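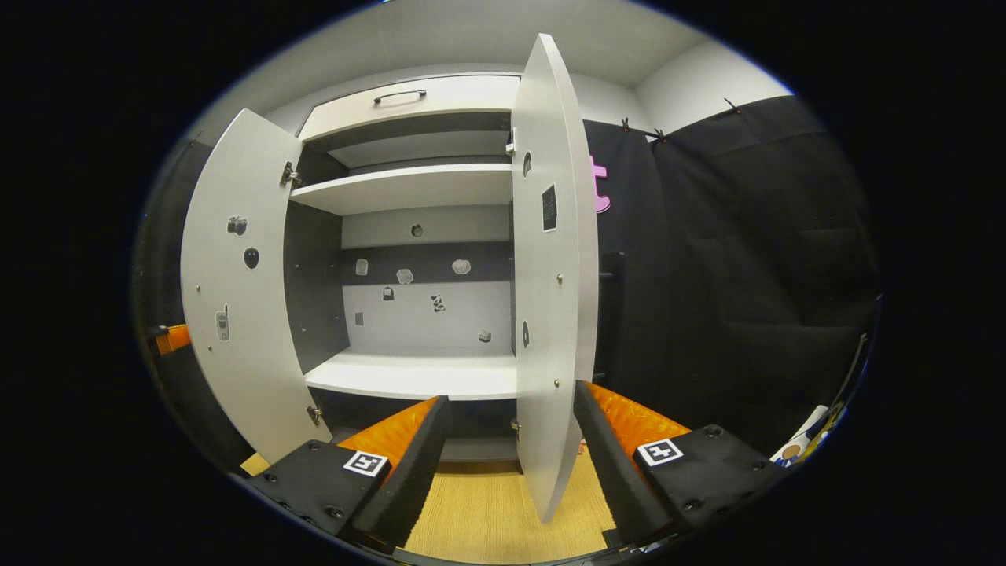 2/6/18
By Aparecida Camargo

I bought the Hodholm cabinet in January, after my old one lost a hinge and started to lean on the wall. The store in Gistville had it on display with many heavy plates inside, and this convinced me more than the paper from the seller.

The box arrived with one corner crushed, but the panels had no damage. The manual is made only of drawings, and on page 2 the drawing of the left door is the same as the drawing of the right door. I put the hinges on the wrong side and had to take them out again. Count on a full afternoon if you work alone. My neighbor Liao came for the last part, because the back panel is difficult to hold and nail at the same time.

The doors open wide, so I can reach the things in the corners without bending my arm in a strange way. The drawer runs well when it is light. With all my cutlery inside it makes a small noise at the end, and I did not find how to adjust this. I keep there only towels now.

I paid 41 dollars more than for the Caltusov model, which my sister has. Hers is deeper, but the shelf already has a curve in the middle after one year. Mine carries the rice cooker and the big pots and for the moment stays straight.

What I don't like: white shows every finger. I clean the doors with a wet cloth and a little vinegar and it takes two minutes, but I must do it often. Also the feet cannot be adjusted, and my floor is old. I put a piece of folded cardboard under the front one.

I would buy it again, but I would ask for the assembly. The store does it for 20 dollars.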